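**보도자료**

2023년 8월 17일

# 독립 미술지 《트릭비(Trikby)》 다섯 번째 호 발간, 래드게이트에서 발간 기념 모임과 소규모 전시 열어

독립 미술지 《트릭비》가 다섯 번째 호를 펴냅니다. 지난 4월에 나올 예정이었던 호가 여름을 다 보내고서야 인쇄소를 나오게 되었으니, 기다려 주신 독자 여러분께는 반가운 인사와 죄송한 인사를 한꺼번에 드려야 할 것 같습니다. 정기구독자분들 가운데 몇 분은 봄부터 꾸준히 안부 메일을 보내 주셨는데, 재촉하는 말씀은 한마디도 없이 날씨 이야기와 최근에 보신 전시 이야기만 적어 주셔서 편집부가 오히려 더 열심히 교정지를 들여다보게 되었습니다. 이 자리를 빌려 깊이 감사드립니다.

이번 호의 주제는 '느린 손님'입니다. 전시장에 들어와서 좀처럼 나가지 않는 사람, 작품 한 점 앞에 의자를 끌어다 놓고 앉아 있는 사람, 같은 전시를 세 번 네 번 다시 찾아오는 사람에 관한 글을 모았습니다. 처음 기획 회의를 할 때만 해도 관람 시간에 관한 짧은 특집 정도를 생각했는데, 필자들에게 원고를 부탁드리고 나니 저마다 마음속에 오래 담아 둔 이야기가 있으셨던 모양입니다. 약속한 분량을 훌쩍 넘긴 원고가 줄줄이 도착했고, 편집부는 줄여 달라고 부탁드리는 대신 쪽수를 늘리기로 했습니다. 그 결과 이번 호는 모두 135쪽으로, 지금까지 나온 《트릭비》 가운데 가장 두툼합니다.

## 이번 호에 실린 글과 그림

특집의 첫머리에는 작은 전시 공간에서 오랫동안 안내 데스크를 지켜 온 분의 긴 산문이 놓였습니다. 비 오는 날 우산을 맡기고 들어간 관람객이 폐관 무렵까지 나오지 않았던 일, 영상 작품의 헤드폰을 벗지 않으려던 아이를 보호자와 함께 기다려 준 일, 전시가 끝난 뒤 빈 벽을 보러 다시 온 사람의 일이 담담하게 적혀 있습니다. 필자의 뜻에 따라 이름 없이 실었고, 원고도 손으로 쓴 문장의 호흡을 되도록 건드리지 않고 옮겼습니다. 쉼표가 조금 많다고 느끼실 수도 있겠는데, 소리 내어 읽어 보시면 왜 그대로 두었는지 고개를 끄덕이시리라 믿습니다.

이어지는 대담에는 도예와 사운드, 회화를 다루는 작가들이 모였습니다. 관람객이 오래 머무는 작업과 금세 지나치는 작업이 과연 따로 있는지, 있다면 만드는 사람은 그것을 미리 알 수 있는지를 두고 저녁 식사까지 이어진 대화입니다. 의견은 끝까지 모이지 않았습니다. 한 작가는 자기 작업 앞에 누가 오래 서 있으면 괜히 미안해져서 차라리 의자를 갖다주고 싶다고 했고, 다른 작가는 의자가 생기는 순간 작업이 달라져 버린다며 반대했습니다. 이 의자 논쟁만 다섯 쪽이 넘는데, 교정을 보던 편집부 안에서도 편이 갈려 한동안 점심시간마다 같은 이야기를 되풀이했답니다.
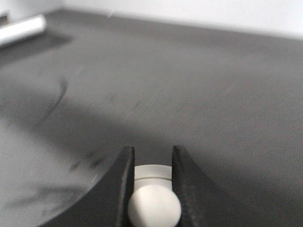
특집 바깥의 지면도 넉넉하게 꾸렸습니다. 지난 호부터 시작한 연재 '골목의 작업실'은 이번에 래드게이트 뒤편의 오래된 상가를 찾아갔습니다. 한때 단추와 지퍼를 팔던 가게들이 작업실로 바뀌어 가는 과정, 월세와 난방비, 함께 쓰는 화장실 열쇠를 어디에 걸어 둘 것인가 하는 문제까지 꼼꼼하게 적은 글입니다. 예술가의 작업실이라고 하면 흔히 떠올리는 높은 천장이나 커다란 창문은 나오지 않지만, 그 대신 겨울을 나는 요령이 아주 많이 나옵니다. 작업실을 구하고 계신 분이라면 밑줄을 그으면서 읽으셔도 좋겠습니다.

서평 지면에서는 작가가 직접 만든 소량 출판물을 다루었습니다. 서점에서 쉽게 구하기 어려운 책들이라 소개만 하고 끝내기가 아쉬웠는데, 다행히 바게리(Bagheri) 서점에서 서평에 오른 책을 한자리에 모아 두기로 했습니다. 서점 안쪽 긴 탁자에서 자유롭게 펼쳐 보실 수 있고, 재고가 있는 책은 구입도 하실 수 있습니다. 잡지를 읽고 궁금해진 책을 그날 바로 만져 볼 수 있다는 것은 저희가 창간 때부터 꼭 해 보고 싶었던 일이어서, 선뜻 탁자를 내주신 서점에 정말 고마운 마음입니다.

부록은 접이식 인쇄물입니다. 펼치면 래드게이트 일대의 작은 전시 공간과 작업실, 그리고 전시를 보다가 다리가 아플 때 쉬어 갈 만한 벤치를 표시한 지도가 나옵니다. 모두 35곳을 담았고, 편집부가 여러 날에 걸쳐 걸어 다니며 하나하나 확인했습니다. 다만 작은 공간일수록 여는 시간이 자주 바뀌는 편이니, 찾아가시기 전에 각 공간의 소식을 한 번 살펴봐 주시면 헛걸음을 피하실 수 있습니다. 지도에 빠진 벤치를 알고 계신다면 꼭 알려 주세요!

## 발간 기념 모임과 전시

발간을 기념하는 모임은 래드게이트 1층 전시실에서 열립니다. 거창한 순서는 준비하지 않았습니다. 편집부의 짧은 인사가 있고, 특집 산문의 일부를 낭독한 다음, 나머지 시간은 오신 분들이 책을 펼쳐 보고 서로 이야기를 나누시도록 비워 두었습니다. 보리차와 떡, 제철 과일을 차려 두겠습니다. 컵을 가져오시면 설거지를 맡은 사람들이 무척 기뻐할 것입니다. 늦게 오셔도 괜찮고 일찍 가셔도 괜찮지만, 주제가 주제인 만큼 오래 계시면 더욱 환영합니다.

같은 공간에서는 소규모 전시 《앉았다 간 자리》가 함께 열립니다. 이번 호에 실린 드로잉과 사진 가운데 20점을 골라 원본 크기로 보여 드리는 자리입니다. 지면에서는 손바닥만 하게 실렸던 그림이 실제로는 제법 크기도 하고, 반대로 한 쪽을 가득 채웠던 그림이 알고 보면 엽서보다 작기도 해서, 잡지를 먼저 읽고 오신 분들께는 견주어 보는 즐거움이 있을 듯합니다. 설명문은 벽에 붙이지 않고 얇은 소책자로 묶어 입구에 놓아두었습니다. 글씨가 작아 불편하신 분을 위해 큰 글씨본도 마련했으니 안내 데스크에 말씀해 주세요.

전시장에는 의자를 놓기로 했습니다. 앞서 말씀드린 대담을 읽으신 분이라면 이 결정이 얼마나 조심스러운 것이었는지 짐작하실 텐데, 결국은 바퀴가 달리지 않은 가벼운 접이식 의자를 입구에 세워 두고 필요한 분이 직접 들고 다니시게 하자는 쪽으로 뜻을 모았습니다. 보신 뒤에는 제자리에 두셔도 좋고, 다음 분을 위해 마음에 드는 작품 앞에 남겨 두셔도 좋습니다.

## 제작에 함께한 곳

이번 호의 인쇄와 제본은 토스턴(Toston) 인쇄소가 맡았습니다. 쪽수가 갑자기 늘어나는 바람에 종이를 다시 고르고 책등 두께를 새로 맞추어야 했는데도 싫은 내색 없이 견본을 여러 번 만들어 주셨습니다. 본문에는 빛 반사가 적고 넘길 때 소리가 부드러운 종이를 썼고, 책이 활짝 펼쳐지도록 실로 꿰매어 묶었습니다. 탁자에 펼쳐 놓고 차를 드시면서 보시기에 알맞습니다.

## 구입과 구독 안내

- **낱권 구입:** 바게리 서점, 래드게이트 안내 데스크
- **정기구독자:** 순서대로 우편 발송합니다. 봄 이후 주소가 바뀐 분은 편집부로 알려 주세요.
- **발간 기념 모임:** 무료이며 예약 없이 오실 수 있습니다.
- **전시 관람:** 무료. 휠체어와 유아차는 뒷마당 쪽 출입구를 이용하시면 턱 없이 들어오실 수 있습니다.
- **지난 호:** 창간호는 모두 소진되었고, 나머지 호는 모임 당일 현장에서 소량 판매합니다.

다음 호 원고도 벌써 받고 있습니다. 주제는 '빌려 온 것들'로, 작품을 위해 누군가에게 빌렸다가 아직 돌려주지 못한 물건, 남의 문장이나 가락에서 얻어 온 생각, 잠시 빌려 쓴 장소에 관한 글과 그림을 기다립니다. 글의 길이나 형식은 따로 정해 두지 않았습니다. 처음 투고하시는 분도 부담 없이 보내 주세요. 편집부가 모든 원고를 끝까지 읽고, 조금 늦더라도 반드시 답장을 드립니다.

**보도 관련 문의:** 《트릭비》 편집부 (래드게이트 2층)
표지와 본문 이미지, 전시 전경 자료가 필요하신 매체에서는 편집부로 연락해 주시면 보내 드리겠습니다.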